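From: Siham Nasr
To: Laundry and Linens list
Subject: Re: Folding on the bed vs. folding at a table

Hi everybody,

I've been meaning to answer this one since Saturday, and now the thread has wandered off into drying racks, so let me drag it back to the question that started it. Quoting the bit I mean:

> We moved into the Arnon building in August and there's no room for a
> folding table. My husband folds T-shirts on the bed and they come out
> crooked every single time. I say it's the mattress, he says it's the
> shirts. Does anyone on here fold on a bed and get decent stacks? And
> do you leave the comforter on or strip down to the sheet?

Strip it down to the sheet! A comforter is hopeless, the shirt sinks in and you're chasing the hem all over the place. With a fitted sheet pulled good and snug you've got something close to a table, only lower and kinder to your elbows (your back is another matter).

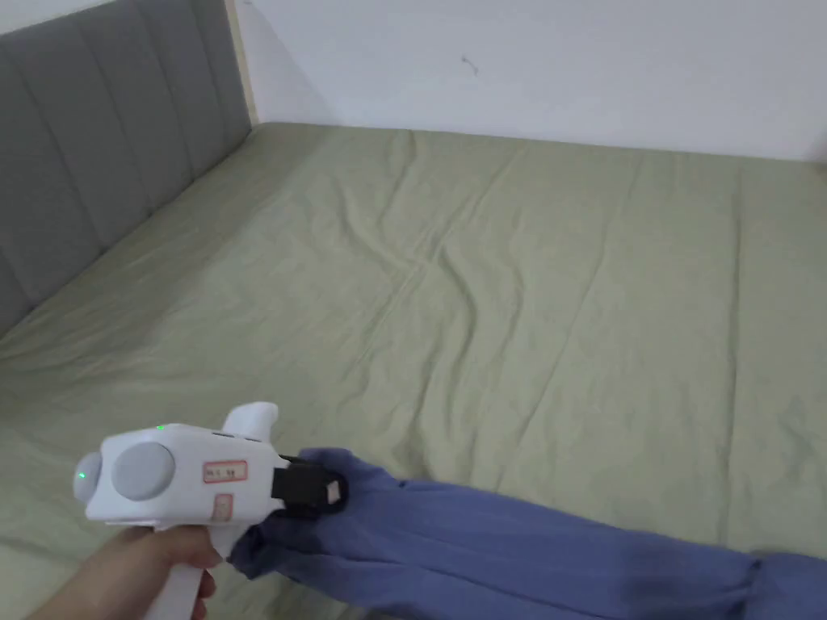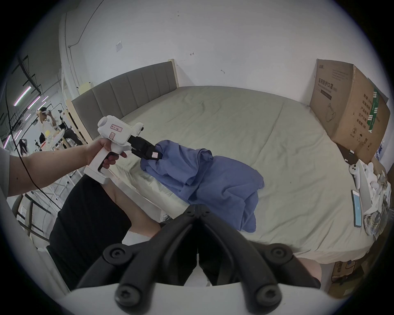
My own trouble was always the first ten seconds. I used to grab a shirt out of the pile by whatever bit stuck up and start folding from there, and of course if it's twisted when you start, it's twisted when you finish. Now I find a corner first, pinch it, and don't do a thing until the rest has been shaken out flat. A blue garment all bunched up on a pale green sheet like that one is easy to sort out, by the way, you can see right where the cloth ends. On my old navy bedding I'd lose a dark sleeve completely and fold it in sideways.

Then I smooth from the collar down with the flat of my hand, sleeves in, sides in, up in thirds. I sit on the edge of the bed for it and keep the stack on my left. Standing and bending over is what did me in when we lived on Latano Street, 11 loads behind after the washer died (don't ask) and I could hardly straighten up by supper.

The other thing is to clear the bed first, and I say this as a person who has folded a phone charger into a pillowcase. Boxes, bags, your phone, the mail, put it all on the floor if you have to. You want the whole width, especially for long sleeves.

As for who's right, I'd say you both are, a little. Cheap thin tees do pull crooked at the side seams and no mattress will fix that. Fold those by the shoulders and ignore the hem.

Does anybody still have the Magalhães method for fitted sheets? It got posted here ages ago and I can't find it in the archive. I'm down to 2 that fold decently and the rest go in the closet in a ball.

Siham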